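Support thread: Study guide download codes not working, small group order
Product: Parnine Study Series (leader pack plus participant guides)
Status: Resolved, with one bit outstanding

Original post

Hi all, hoping someone on the support desk can help me before our group starts up again in September. I run a midweek Bible study at our church in Fledmont and we ordered the Parnine series on the Gospel of Mark, the one that comes with a printed guide for everybody and a code for the video sessions. The books are lovely. The codes, not so much!

When I type a code into the Flakon reader (that's the app the publisher tells you to use) I get this:

Error 259: This title is not available in your library.

I've tried it on my laptop and on my phone, same message both times. I've tried with the dashes and without. I've checked I'm not mixing up the letter O and the zero, which I definitely did on my first go. The order shows as paid and complete on the website, and the leader guide PDF downloaded without any fuss, so the account itself seems fine.

Things I've done so far:
Signed out and back in.
Deleted the app and put it back on again.
Changed my password (didn't need to, but I was on a roll by then).
Tried a code from a different participant guide. Same error.

Any ideas? I'd rather not be reading the video transcripts aloud to a room full of people who've had a long day at work.

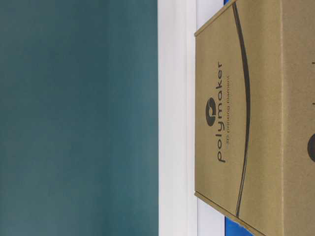
Update 1

Support wrote back and asked which edition I had, which I hadn't even thought about. There's an older edition with the Rätsep translation notes in the back, and a revised one where the notes sit beside each passage, and the codes go to two different video libraries. They wanted to know what was on the packaging, and I had to laugh, as my idea of packaging is a tan cardboard box with the printing running up the side of it, so you tip your head over to read anything. Anyway, the edition is on the copyright page of the guide itself, down near the bottom in very small type. Mine says revised. My account on the website says I bought the older one. So there's the mismatch!

I've sent them a photo of the copyright page and the order confirmation. They said they'd move the order over to the revised library at their end and I should try again after lunch.

Update 2

Tried again at 2:15 pm. Progress, sort of. Error 259 has gone and now I get this one:

Error 697: Licence limit reached.

I rang this time because I was getting a bit cross with typing. The very patient person on the phone explained that each code is meant for one reader, and that every time I'd tested one on the laptop and then the phone it had been counted as a separate device, even though the session never opened. So by being thorough I'd used up all the goes on the codes I tested. She cleared the device list for me and told me to use the leader code for showing videos to the group, and leave the participant codes for people who want to catch up at home. That makes perfect sense and I wish it was printed inside the cover.

What worked, in order, for anyone who lands here with the same trouble:

Check the copyright page of the printed guide for the edition.
Compare it with the edition listed under My Orders on the website.
If they don't match, ask support to move the order. You can't do it yourself, there's no button for it, I looked.
Sign out of Flakon on everything.
Ask them to clear the device list if you've been testing codes like I was.
Sign in on one device only and enter the leader code first.

After that all the sessions appeared straight away, and session one played right through with the captions on. The sound is a bit low on the introduction but it picks up once the teaching starts. 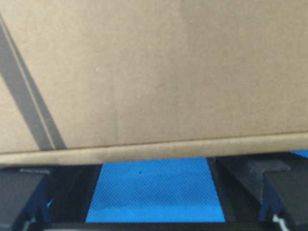 Tan cardboard, up close.

Update 3

Still one thing outstanding. The discussion questions in the app for session four are the ones from the older edition, so they refer to page numbers that don't line up with our printed guides. The passage is the same (the calming of the storm) and the questions are mostly the same too, they've just been shuffled and a couple reworded. Not a disaster. I'll read them from the paper copy and ask everyone to ignore the screen.

I've reported it and been told it's a known problem with the revised edition and will be fixed in the next app update. No date for that yet. If you're leading from the same guide, have a look at session four before your group turns up so you're not flicking back and forth in front of everyone.

Also, I asked about the notes field, as I'd typed up a fair bit for session two before all this started. It holds 1000 characters and then stops taking any more without telling you, so my notes ended halfway through a thought about the paralysed man and his friends. Support confirmed that's the limit for now. I've gone back to a notebook and a pen, which suits me fine.

I'm happy for this ticket to be marked resolved for the codes, but could the session four questions please stay open as a separate one? I'll check back here once the update comes through and say whether the page numbers match.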